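Stakard Flat-Pack Bookcase: Set-Up Guide
Section 3. Unpacking and Standing It Up

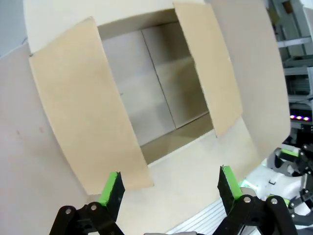 One owner wrote in to say that the first shelf went on upside down, the second went on upside down to match, and by then it seemed rude to stop. Please read the steps first.

1. Lay out the panels on a rug or blanket. The side panels look identical. They aren't. The holes run closer together at the top end.

2. Sort the screws. Long ones hold the shelves, short ones hold the back. The bag marked "spare" is spare, whatever it may look like at step 5.

3. Attach the bottom shelf to both sides. Finger-tight only. You will want to tighten it now. Don't.

Note: The Matach model has 2 fixed shelves. The Entwistle has 3 and takes correspondingly more of your afternoon.

4. Add the remaining fixed shelves, finished edge facing front. Check this from the front, and then check which side you have decided is the front.

5. Slide the back panel into its groove. If it sticks, the frame is out of square — nudge one corner and try again. A hammer will work exactly once.

6. Tighten everything, bottom to top.

7. Stand the bookcase up with a second person and fix the wall strap to a stud.

CAUTION: Do not skip the wall strap. Bookcases tip, and children climb.

Note: Adjustable shelf pins sit at the same height on both sides. Books will let you know if they don't.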